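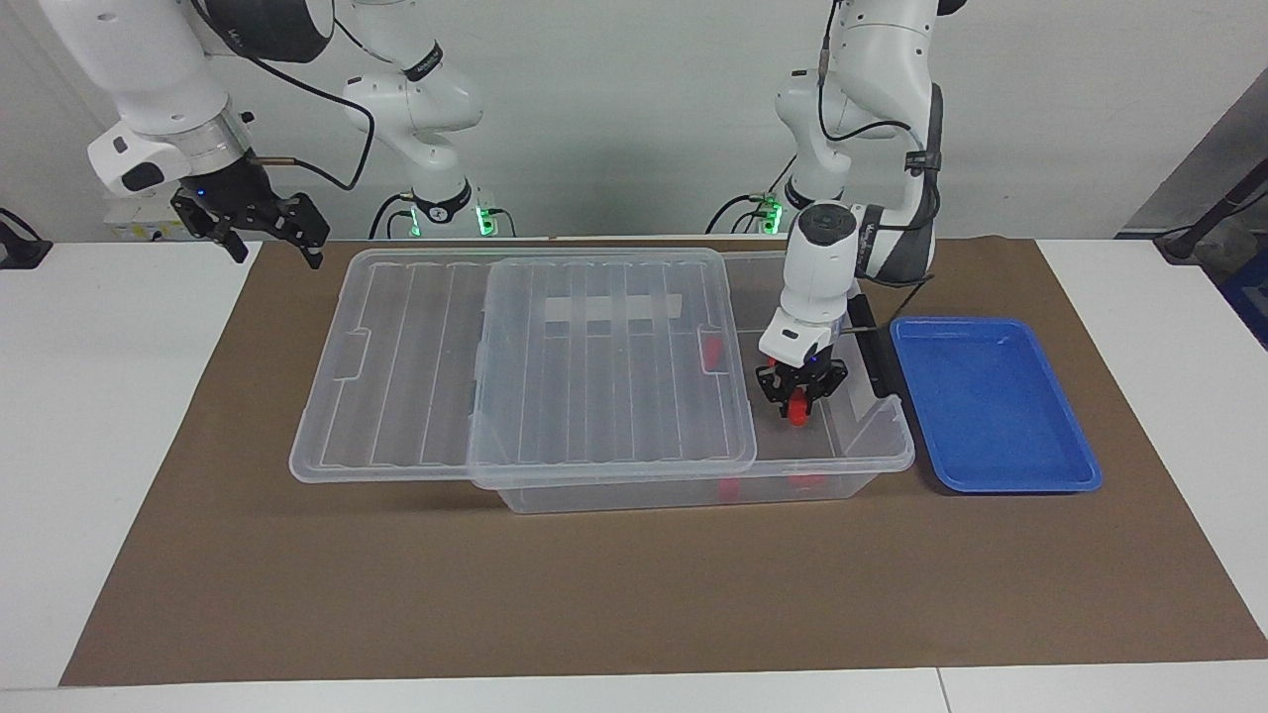 Fig. 4 - Black two-finger gripper with a small red item, second arm to the left

4. Setting up the Prollalik water flosser

4.1 Before first use

Read section 2 (Safety) before you fill the tank. The unit is supplied with the hose already fitted to the handle. The tank, the lid and the nozzles are packed separately.

1. Stand the base on a flat, dry shelf within reach of a socket. Keep it where it can't be knocked into a basin or bath.
2. Press the tank down on to the base until it clicks. If it rocks, lift it off and check that the rubber valve seal is lying flat.
3. Push a nozzle into the handle until the coloured ring sits flush. To take it out, hold the release button and pull straight up.
4. Hang the handle on its hook with the hose falling freely. Do not wind the hose round the base.
5. Plug in.

CAUTION: Do not plug in or unplug the unit with wet hands.

4.2 Filling the tank

1. Lift the lid and fill with tap water to the line. The tank holds 414 ml at the line.
2. Use lukewarm water if your teeth are sensitive. Do not use water above 39 °C.
3. Close the lid.

Note: Mouthwash may be added, up to one part mouthwash to one part water. Run a little plain water through afterwards. Do not add salt, bicarbonate of soda or oils.

4.3 Priming the pump

The pump is dry when it leaves the factory and must be primed once. You will also need to do this if the unit has been stored for a month or more.

1. Turn the pressure dial to 6.
2. Point the nozzle into the basin.
3. Switch on at the base and slide the handle switch to ON.
4. Wait until water comes out in a steady stream, then switch off.

The pump is louder while it is priming. If no water has come through after 70 seconds, switch off and go to section 7.

4.4 First session

1. Turn the dial back to 1. Most people settle at 3 or 4 after a week or two.
2. Lean over the basin and put the nozzle in your mouth before you switch on.
3. Close your lips enough to stop splashing and let the water run out into the basin.
4. Start at the back teeth. Follow the gum line, pausing briefly between teeth, first on the outside and then on the inside.
5. Switch off before you take the nozzle out.

Slight bleeding may occur in the first few days. If it carries on for longer than two weeks, or if you have had oral surgery recently, speak to your dentist before using the unit again.

CAUTION: Do not aim the jet under the tongue, or into the ear or nose. Children must be supervised at all times.

4.5 After each use

1. Empty any water left in the tank.
2. Run the pump for a few seconds to clear the hose.
3. Wipe the base with a dry cloth and leave the lid open.

The tank and lid can go on the top rack of a dishwasher - the handle and hose cannot. In hard water areas, descale monthly as described in section 6.

Nozzles should be changed every six months. Replacements (Flarnine standard fit) come in packs of two.

Section revised 13 December 2019. Checked by Yee-man Chiu and Thabiso Adams.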